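About Us
Posted in: Company / Who We Are
November
By Jinfeng Ding, Office of the Director

Saragih is a testing and advisory company. We study whether machines can carry out the ordinary chores of homes, stockrooms and small shop floors, and we report what we find to the people who are thinking of buying them. We do not build robots and we do not sell them. Our clients are mostly housing operators, laundries, parts distributors and small manufacturers, along with a few developers who want an outside opinion before they bring a product to market.

The company was founded by Kamarul Tuhumury, who had spent much of his career managing a parts warehouse and had grown tired of demonstrations that could not be repeated the following morning. His first test was a plain one. He asked a supplier to have its machine sort a bin of mixed fittings into a divided tray, and then to do so again with the tray turned a quarter of the way around. That test, in a somewhat longer form, is still part of our program today.

What We Test

Our list of chores is called Kasten. It contains 65 tasks, each described on a single page in everyday words. Some belong to the home: clearing a table, folding a hand towel, putting groceries on a shelf, matching lids to containers. Others come from the shop floor, such as placing small goods into compartments, feeding parts to a fixture, or packing a carton for shipment. Each page states what must be on the table at the start, what counts as finished, and how much help a person may give.

A chore is attempted 45 times before we publish a result. Objects are moved between attempts, and the lighting is changed at set points. Since the list was adopted we have recorded 3,418 attempts, and the records are kept in full, including those that ended in the first few seconds. Clients may ask to see any of them.

We test in working rooms with ordinary furniture, office equipment and cables present. A home or a stockroom is seldom tidy, and a machine that needs a bare room will be of limited use in either.
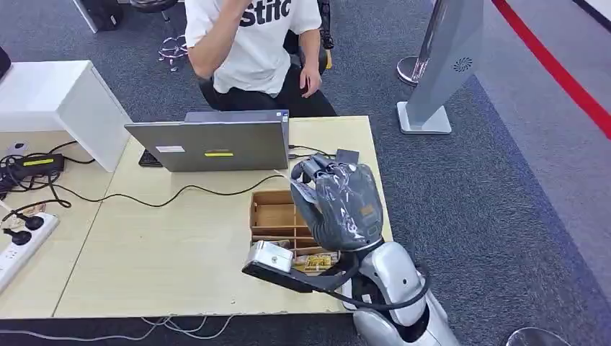 Compartment work at the desk, and the carpeted floor as seen from the arm.
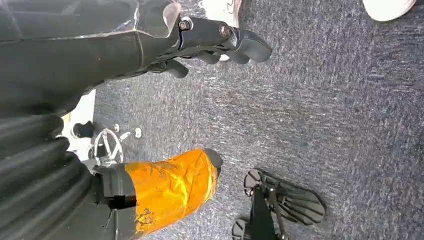

Where Matters Stand

We are often asked for a direct answer to the question of whether machines can do chores yet. Our present view is that they can do a number of them under supervision, and very few of them alone. Picking up a firm, dry object of familiar shape and setting it down in a known place is now done well by several of the systems we have examined. Performance drops when the object is soft, when its wrapper slides or crinkles, or when the opening it must pass through is only slightly larger than the object itself. A divided box remains one of the more useful tests we have – the walls are thin, they bend when touched, and a hand that comes in at a poor angle will push them over.

Shop-floor tasks are further along than household ones. The same parts return each day, the work surface stays at one height, and a supervisor is usually close by. One client, Cutent, has used our reports to decide which packing stations should remain fully manual for the time being, and it reviews that decision with us every 90 days.

Household tasks are slower to improve. Laundry is the clearest case. A towel may be folded acceptably many times in a row and then dropped on the next attempt with no obvious cause. Kitchens bring liquids, heat and glass, and we advise clients to treat any claim about unattended kitchen work with care until it has been shown in a kitchen of their own.

Speed is reported separately from success. In most of our household trials a person would have completed the chore well before the machine, and buyers should know this when they plan staffing. A slow machine may still be worth having where the work is dull and the hours are long.

Our Methods and Records

Results are entered in Drillo, our in-house logging system, by the person who observed the trial. A second member of staff then reviews the entry against the recording. Where the two disagree, the attempt is marked as unresolved and is left out of the published rate, although it remains in the record. Developers receive a draft of each report and may correct matters of fact. They may not change the findings.

Safety rules apply in all of our rooms. Operators complete a training course before they handle equipment, stop controls are checked at the start of each session, and any staff member may end a trial at any time – no explanation is required.

Working With Us

New clients usually begin with a short consultation, during which we ask them to describe the chore as their own staff perform it now. We then visit the site, select the nearest tasks from the Kasten list and, where none is close enough, write a new one. Inquiries about testing should be addressed to Jinfeng Ding. Developers who wish to submit a machine are asked to include its operating manual and a statement of any preparation the room requires.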